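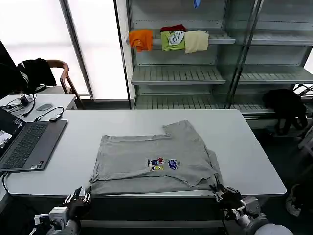
Laundry & Other Chores

2021-12-06

So I've been on a t-shirt folding kick since June, and I have opinions now! The gray one with the little cartoon print is my nemesis. Soft old cotton just will not hold a crease, and if the hem isn't straight when you start, forget it.

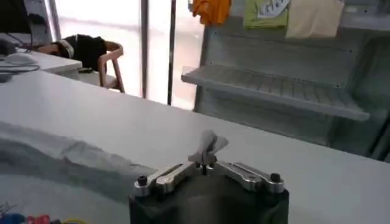 My other rule is a big clear table - never the bed, because a squishy mattress undoes every fold you make. Smooth it flat first, then sides in, then bottom up. I bought a plastic folding board from Grovalix and used it for maybe two shirts (it's in the closet now, sorry Grovalix).

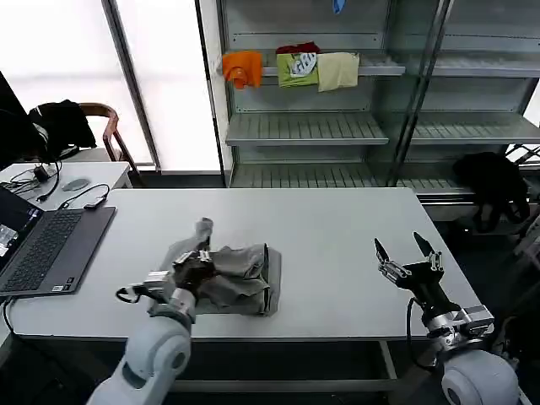 Tirngate wrote that rolling beats folding every time, and that 50 shirts fit in one drawer that way. I'm tempted, but my drawers are pretty shallow - I'll try it on the socks first.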